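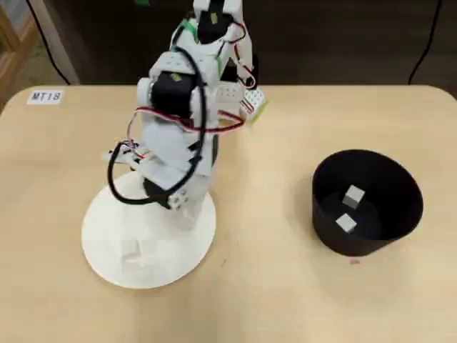
Cubes in the black container, arm at rest position A.

Gano Gripper Evaluation Kit

The Gano kit allows laboratories to compare fingers, wrist cameras and controllers on a common tabletop task. Bovwood supplies the arms, and Skamo supplies the control software.

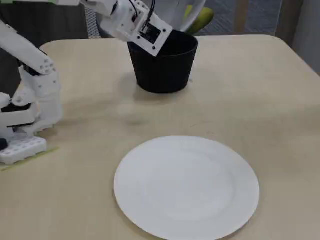 Container access is assessed separately from grip. Wide end-effectors may touch the rim before the fingers reach the object. With the housing tilted and partway into the black pot, clearance on each side should be recorded - the plate remains in front, well away from the pot.

Trials per finger set: 18
Logged grasps supplied: 2,304

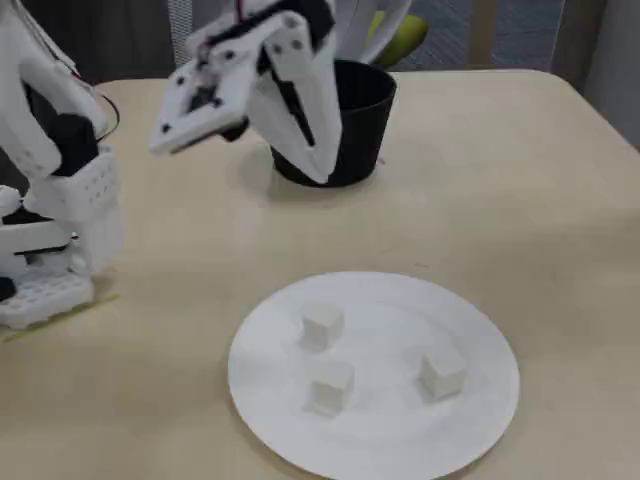 Three cubes on the plate, gripper at the cup.

Wrist camera files are stored with each trial. Close views of a plate or lampshade are retained unedited.
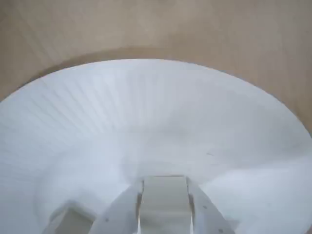

Ordering

Part 43, complete kit. Finger sets are sold separately. Requests for quotation should be sent to the Ó Briain sales office.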